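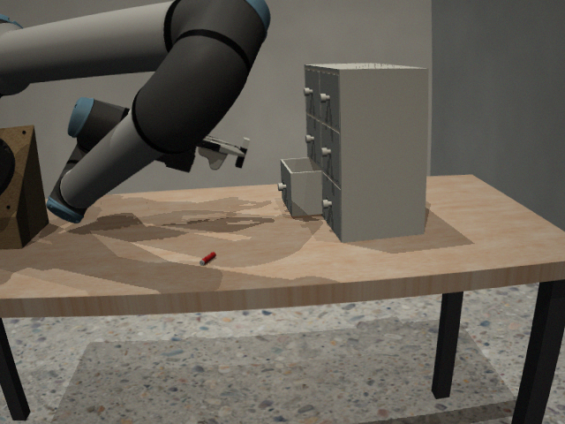

Figure 2. The drawer task in our simulator, with the bottom-left drawer of the white cabinet part of the way out and the gripper to the cabinet's left.

4.2 What happens when the shadows move

I'll admit I went into this part of the study expecting to be bored. We had a policy that opened drawers nicely in the Vutach simulator, and I figured that changing the lights would knock a few points off the score and give us one more row in the table. Wrong! Lighting turned out to matter more than the texture of the tabletop, more than the color of the wall, and a whole lot more than the small stuff lying around on the table (see the red cylinder near the front in Figure 2).

The setup is the same one we used in Section 4.1. Each policy was trained on 3,000 simulated demos, then tested with the weights frozen. We have three policies here: Plircombe, which is our method, plus Flutora and the plain cloning baseline. All of them get one camera view, the joint angles and a short text command naming the drawer. For the lighting tests we leave the furniture, the arm and the start pose alone and only move the light, using 10 fixed positions that none of the policies saw in training. That gave us 1,034 test episodes per policy after we threw out the ones where the physics blew up (the seeds for those are in the appendix, and we dropped the same seeds for everybody).

The arm throws big, ragged shadows over the left and center of the table, and you can see in Figure 2 how much of the wood they cover. My guess is that the baseline had learned to use those shadows as a kind of cheap depth cue. When we turned shadows off completely, it reached for the right drawer but tended to close its fingers short of the knob – same mistake, over and over. Plircombe slipped too, just less often, and it usually backed up and took another try.

The bottom row gave everyone the most trouble. With a two-column cabinet, a small sideways error puts you on the neighbor's knob, and down low the arm also has to work close to the tabletop. I spent a silly amount of time tuning the approach height before giving up and letting the policy pick its own, and I wish I'd done that in June.

One warning about scoring. We count an episode as a success only if the named drawer passes the opening threshold before time runs out, so a drawer that's partly out can still go down as a failure. Flutora's original scoring gives partial credit, and our numbers for it shouldn't be set side by side with the published ones. Scores under both rules are in the appendix, and the ranking of the three policies is the same either way.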